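Keogh Karting Trust
Progress Report to the Clarov Fund
Rutness Junior Racing Program, Second Reporting Period

Purpose of this report

This report covers the work carried out under the Clarov Fund award between April and September. It follows the headings set out in the grant agreement and should be read with the financial statement submitted separately.

Summary of progress

The program provides subsidized kart racing for young people aged 8 to 16 who could not otherwise meet the cost of entry. At the end of the period, 80 drivers were registered, against a target of 75. Of these, 27 hold a full club race license, and the rest are working through the novice stages. All six rounds of the summer championship at the Ilasgate circuit were completed. Round four was shortened from three heats to two after heavy rain left standing water at the hairpin, and points were awarded on the reduced distance under the club rules.

Karts and equipment

The fleet now stands at 15 karts, all fitted with sealed engines so that no driver gains an advantage from engine work. Three older chassis were withdrawn in June following crack inspections and replaced from the capital portion of the award. Brake pads and rear axles wore faster than budgeted, particularly on the cadet karts, and the spares line is overspent as a result. The Trust proposes to cover the difference from the unspent transport allocation and requests the Fund's written approval.

Track and safety

Tire barriers at the exit of turn 3 were rebuilt before the second round. The medical post has been moved closer to the pit lane gate, as recommended in the spring safety review. Two minor injuries were recorded during the period, both wrist sprains, and both drivers returned to competition. New race suits in the smaller sizes were delivered late and did not come into use until July.

Training of marshals and mechanics

Eleven marshals completed the flag and recovery course at Rutness. The mechanics' course, planned for May, was held in August at the request of the instructors. It covered chain alignment, carburetor cleaning and pre-race inspection. A second course will be offered over the winter, with places reserved for parents of novice drivers.

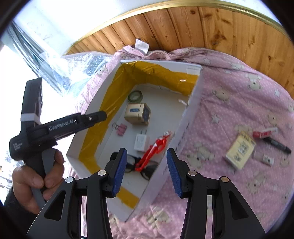
Matters for the next period

The winter series will consist of four rounds, the first in November. The Trust will also review its entry fees, which have not changed for two seasons, and will report the outcome to the Fund before any increase takes effect. The lease on the Ilasgate paddock building expires in March, and terms for renewal are under discussion with the circuit owner. A revised spares budget will be submitted with the next report.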